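Cómo pasar un puesto de embalaje manual a uno compartido con automatización

Guía para encargados de turno y responsables de área

Esta guía recoge el procedimiento que seguimos para cambiar los puestos de embalaje de piezas pequeñas, en los que una persona hacía todo el ciclo, por puestos en los que una parte la hace una máquina y otra parte la sigue haciendo la persona. Está pensada para talleres y almacenes medianos. No entra en la compra del equipo ni en la programación, que en nuestro caso llevó Kanitz. Trata de lo que hay que preparar en el puesto y con la plantilla.

Lo que hace falta antes de empezar

- Una lista de las tareas del puesto, escrita por quien las hace.
- Los datos de referencias y salidas del último año.
- Una mesa despejada donde probar con material real.
- Un acuerdo por escrito sobre turnos, categorías y formación.

El último punto suele dejarse para el final. En Simetti lo dejamos para el final y hubo que parar en enero para negociarlo con el equipo a medio instalar.

Paso 1. Escribir el trabajo tal como se hace

Pida a cada persona del puesto que anote lo que hace durante una jornada, con sus palabras. No use la ficha del puesto, que casi siempre está anticuada. En nuestra ficha ponía «proteger y encajar la pieza». En la hoja de Houda Hegazy aparecían además cortar el plástico de burbujas a ojo según la pieza, darle la vuelta cuando la burbuja quedaba hacia fuera, apartar las tiras aplastadas, rehacer etiquetas torcidas y avisar al compañero de carga cuando se acumulaban cajas.

Todo eso es trabajo. Si no está en la lista, el sistema nuevo no lo contempla y lo acaba haciendo alguien deprisa y sin tiempo asignado.

Paso 2. Separar las tareas en tres grupos

Primer grupo: lo que se repite igual con material rígido. Montar cajas, precintar, pesar, apilar. Es lo primero que conviene automatizar.

Segundo grupo: lo que se repite, pero con material blando o irregular. Coger una tira de burbuja, envolver, rellenar huecos. Hay que probarlo antes de prometer nada.

Tercer grupo: lo que exige decidir. Revisar golpes, separar devoluciones, cambiar el orden de salida por una urgencia. Se queda en manos de personas.

De las 2166 referencias que manejábamos, una parte cambiaba de grupo según el proveedor, porque la misma pieza llegaba unas veces en bandeja y otras suelta en una bolsa. Anote esos casos aparte.

Paso 3. Probar el material blando

El plástico de burbujas da más trabajo de lo que parece. Se arruga al pellizcarlo, se tuerce por el extremo que queda libre y brilla con la luz del techo, lo que complica la lectura a las cámaras. Pruebe con tiras nuevas y con tiras ya usadas, planas y arrugadas. Pruebe también con la iluminación que tendrá el puesto en invierno por la tarde.
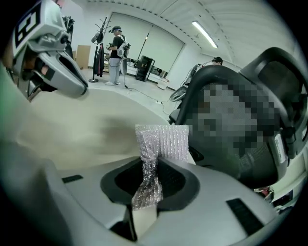

Reserve dos semanas para esta fase y no la junte con la producción. Cada fallo se apunta con el tipo de material, el turno y lo que hizo la persona para resolverlo. Esta última columna es la que más sirve después, tanto para ajustar el equipo como para redactar las instrucciones del puesto.

Conviene que en las pruebas participe gente de embalaje en horas de trabajo pagadas. Jannik Fröhlich, que coordinaba la instalación, quería al principio hacerlas solo con técnicos. Cambió de idea cuando una operaria le explicó que nadie de la línea coge la tira por el centro – la coge por una esquina, la deja caer y la endereza contra la mesa.

Paso 4. Rediseñar el puesto

1. Coloque la parada de emergencia al alcance de la mano izquierda y de la derecha.
2. Deje paso libre por detrás de la silla.
3. Lleve los cables por canaleta en cuanto termine la fase de pruebas.
4. Ponga el material blando a la altura del codo.
5. Oriente la pantalla de avisos hacia la persona y no hacia el pasillo.
6. Marque en el suelo la zona donde no se puede dejar carga.

La silla también cuenta. Quien antes embalaba de pie pasa ahora ratos largos sentado supervisando, y las molestias cambian de sitio: menos hombro, más cuello y lumbares. Avise al servicio de prevención antes del cambio para que haga la evaluación con el puesto nuevo.

Paso 5. Reordenar los turnos

No calcule la plantilla con el ritmo máximo de la máquina. Calcúlela con el ritmo real de las pruebas, incluidas las paradas. Nosotros empezamos con seis personas por turno, las mismas que antes, y mantuvimos ese número durante toda la puesta en marcha.

Rote la supervisión. Mirar una pantalla y esperar avisos cansa de otra manera que embalar, y después de un par de horas se escapan cosas. Rowena Galang, jefa del turno de tarde, estableció un cambio cada dos horas entre supervisión, revisión y embalaje manual. El turno de mañana lo copió más adelante.

Paso 6. Formar y reconocer la formación

La formación mínima incluye arrancar y parar, retirar material atascado, leer los avisos y saber cuándo no tocar. Debe hacerse dentro de la jornada. Si la persona asume tareas de ajuste, eso corresponde a otra categoría y debe figurar en su contrato. Fulvio Benedetti, delegado en nuestro centro, pidió que cada función nueva quedara asociada a un nivel salarial antes de la firma. Recomiendo hacerlo así, aunque retrase la fecha.

Problemas frecuentes

La gente arregla los fallos sin apuntarlos. Ponga el registro en el propio puesto y que se rellene en pocos segundos.

Los avisos suenan demasiado. Pida al instalador que separe los que exigen parar de los informativos.

Los más veteranos se quedan siempre con lo difícil. Revise la rotación cada mes y hable con ellos por separado.

El embalaje manual se pierde. Mantenga al menos un puesto completo sin automatizar, con su material al día. Hace falta para las averías y para enseñar a quien entra nuevo.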